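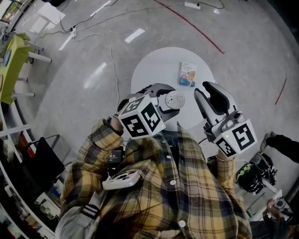 Clostuvum: Teaching a Robot to Tidy a Table by Doing It Ourselves First

Final report, Robotics Project Course, Giltmont

1. What we said we would do

Our proposal promised a two-armed robot that could clear a small table after a game night. The proposal was four pages long and used the word "seamless" twice. By March we had revised this to a robot that could pick up a flat thing, pick up a round thing, and put both of them somewhere on purpose. The second version is the one reported here.

The project is called Clostuvum. It was the name of a folder, and by the time we wanted a better one it was printed on the course poster.

2. Collecting the demonstrations

We had one term and two arms, and the arms were booked by the Pletden team most afternoons. Our plan was to collect the training data without them. Each of us took turns wearing the collection gear and doing the tasks with a pair of hand-held grippers, one per hand. Each gripper has a white cube on top covered in black-and-white markers, which is how our software works out where the gripper is and which way it is tilted. A small green light on each cube tells you it is awake. The light does not tell you whether the session is being recorded, a difference we learned to respect.

The target was 300 demonstrations. We recorded 300, and 92 of those were thrown out, for the following reasons, most common first:

Marker cube out of view for too long. People turn their wrists a lot more than they think.
Dropped object. We kept a few of these at first, on the theory that the robot should see failure. It learned failure very well.
Operator talked to someone and waved a gripper while making a point.
Recording started after the task was over.

The remaining 208 were used for training.

3. Setup

All the tasks happened on a round white table. Round was a poor choice. A rectangular table has corners, and corners tell a camera where it is. We picked ours for its height and for the fact that no other team wanted it.

The objects were chosen from things already in the room. The two that survived to the final evaluation were a round white perforated disc and a small flat box with a colorful printed cover. The disc is white, and so is the table, and it took us two weeks to see this as a problem. The first version of our detector found the disc by looking for its shadow, so it did well in the late afternoon and badly at noon.

We considered painting the disc. We voted against it because it felt like cheating, then spent more hours on the lighting than painting would have taken.

The floor wiring deserves a sentence. There were several power strips and a lot of cable, and one rule, that whoever wore the gear did not walk anywhere without being told it was clear. You are looking down at your own hands through the whole session and have no idea where your feet are.

4. Training

We used an imitation learning setup from the Rashidi toolkit that the course provides, with small changes. The model takes in the head view and outputs positions for both grippers plus how open each one is. Training ran for 2000 steps at first, which produced an arm that moved confidently to the middle of the table and stayed there. That is the average of everything we ever did. Longer runs and a fix to our timestamps helped. The timestamps were the larger part. The gripper data had been running 30 frames ahead of the video since the first session, so the model had been learning to close its fingers before there was anything between them.

We found this by plotting the two streams on top of each other, which the course handout recommends doing in week one.

5. Results

The box worked. The arm approaches it from the side, nudges it once (we all nudge it once, it is in every demonstration, none of us noticed) and lifts. In our last evaluation session it got the box more often than it missed.

The disc was harder. A thin disc lying flat gives you nothing to grab except the edge. In our demonstrations we mostly pinned it with one gripper and tipped it up with the other, but some of us just went for the rim and got lucky. The model blended the two approaches. It sends one gripper in to pin the disc, changes its mind halfway, and slides the disc off to the side. When we retrained on only the pin-and-tip demonstrations, the sliding mostly stopped, though we had fewer examples left and the arm became slow and a bit timid.

Using both arms at once, on both objects, succeeded during one practice run and was not seen again.

6. What we would change

Agree on one way to do each task before recording anything. We had a style each, and the robot got all of them.

Check the timestamps.

Use a dark table, or at least a mat.

Record shorter sessions. The grippers are not heavy for the first ten minutes. After that your elbows sink, the cubes drift toward the bottom of the view, and the last part of the session goes into the discard pile. If you sort our discards by time, you can see arms getting tired.

7. Handover

The cleaned data, the discards, and the training scripts are in the shared Giltmont folder under clostuvum_final. There is also a clostuvum_final_2, which is older. The grippers go back in the left cabinet with the cubes still attached. Please don't take the cubes off, even to clean them, as it means redoing the calibration and the person who knew how to do it quickly has graduated.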